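Giving up the car for the village bus

I sold the car in April. It had failed its test on rust and the garage in Hososthorpe wanted more than it was worth to weld it. I had been thinking about the bus for a while anyway, so I let it go for scrap and bought a season ticket. I said I would write up how it went after a few months.

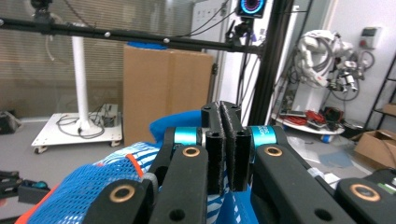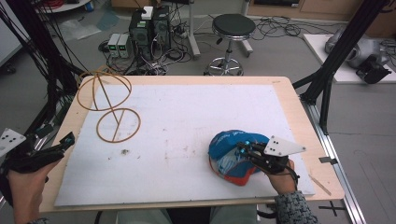
A reader in Pokcombe wrote in after my last post to say the 161 is fine until you need to get home after six, and that I should try it in the dark before telling anyone else to sell their car. Fair enough. I have now done it in the dark, in heavy rain, and once with a bag of compost on my knees.

The 161 runs from Pokcombe to Hososthorpe by way of the top road. It is hourly from seven in the morning, with a gap after lunch that I still forget. The last one back leaves Hososthorpe at ten to six. If you miss it you can take the later bus as far as the crossroads and walk the rest, and that last stretch has no pavement. I have done the walk four times. I now carry a torch and a yellow waistcoat in my bag all year, and I wear them even when there is some light left in the sky.

Money first, as that is what people ask. My last full year with the car cost me 1,891 pounds, counting tax, insurance, fuel, the test and one new tyre. I kept the receipts in an envelope so I am fairly sure of that. The season ticket and a few taxis will come to a bit under 1,000 for the year if I carry on as I am. The taxis are the part I got wrong. I had put down nothing for them, and then there was a dentist's appointment at eight, and a funeral on the far side of Rurkemholm, where no bus goes at all.

Shopping has changed more than I thought it would. I used to do one big shop a fortnight. Now I buy what I can carry, two or three times a week, and have anything heavy delivered once a month. I throw away less food. On the other hand I spend more on bits and pieces, as the small shop by the stop is dearer and I am usually standing outside it with ten minutes to fill.

The buses themselves are mostly all right. The newer ones have a step that lowers and seats with enough room for your knees. The old one they bring out when something breaks down has a heater that can't be turned off, and it steams up so badly that you have to wipe the window to see where you are. Drivers will stop at the farm gate if you ask when you get on – it isn't on the timetable, but it saves me 300 yards uphill.

What I miss is going somewhere without planning it. I used to drive out to the reservoir on a fine evening and be back before bedtime. I haven't been since I sold the car. I could cycle, and there is a bike in the shed, but the back wheel needs truing and I have not got round to it.

The winter timetable is up at the stop now. The ten to six has moved to twenty to, so I will have to leave work a bit sharper. I have asked, and they don't mind.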